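Kelmendi publishes contact-force rules for tabletop robot arms
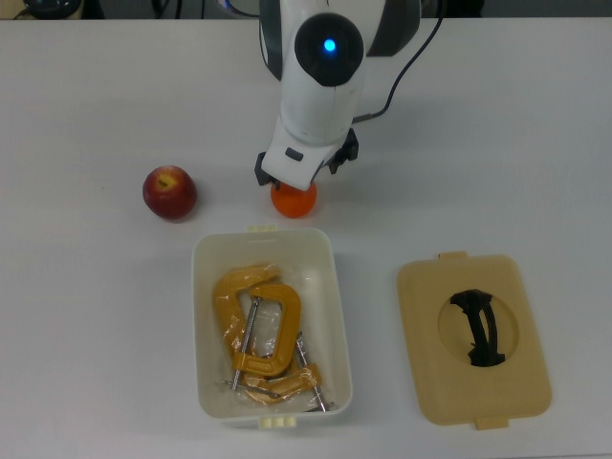

A two-finger gripper over an orange ball, with an apple, an open container and its lid on the same table.

ELTAVDALE, 23 December 2025 — Testing body Kelmendi has released a revised code of practice for single-arm robots that handle mixed objects on open tables. The document runs to 29 clauses and replaces interim guidance issued in June.

The main change concerns downward contact. Operators must now record a force limit for each object class before a trial begins, and the arm must stop and retract when the limit is passed. Under the interim text, one limit could be applied to an entire table. Soft items such as fruit and foam now fall in a separate class from metal hand tools.

Bagged items get their own clause. Clear plastic film reflects light and can upset depth readings, and the code asks that tools in bags be logged as a separate item type even when the same tool appears elsewhere unbagged. Containers with removable lids must be listed as two objects.

Kelmendi based the revision on 962 trial records supplied by two laboratories, Sumano and Pudach. Reviewers found that 93 of them gave no force limit at all. Those records were kept in the review but left out of the tables in the annex.

"The limit was often set in software and never written down," said Živko Golob, who edited the code. "An auditor reading the log six months later has no way to recover it."

Sorin Stojanovska, head of testing at Sumano, said the laboratory supports the per-class limits but expects setup to take longer. Sumano has asked for a shorter form for sites that run fewer than 400 trials a year. Kelmendi said the request is under review.

The code also requires cables to be checked through the full range of wrist motion — a static check is no longer accepted — and the result signed by the operator.

Compliance is voluntary. Sites already working to the interim guidance may continue to use it until next June.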